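Home | Jobs | Kitchen & Pantry | Apply

Drollinik, Ituvville: Dry Goods Sorter, part-time

Do small pale grains hold your attention longer than most people do? We sort, level and check dishes of dry goods at a white table for 16 hours a week, and we have an opening. The pay is decent and the small talk is mostly about rice.
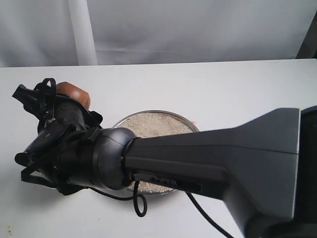 A round metal dish on the white table, filled nearly to the rim.

You will need steady hands, decent eyesight and a calm attitude toward spills. A dish can hold more grains than you would like to pick up off a floor. Experience is welcome. Humming is tolerated until noon.

To apply, send a short note to the Pace Street office by the end of November. Please keep it under 300 words.

26 shares | 16 comments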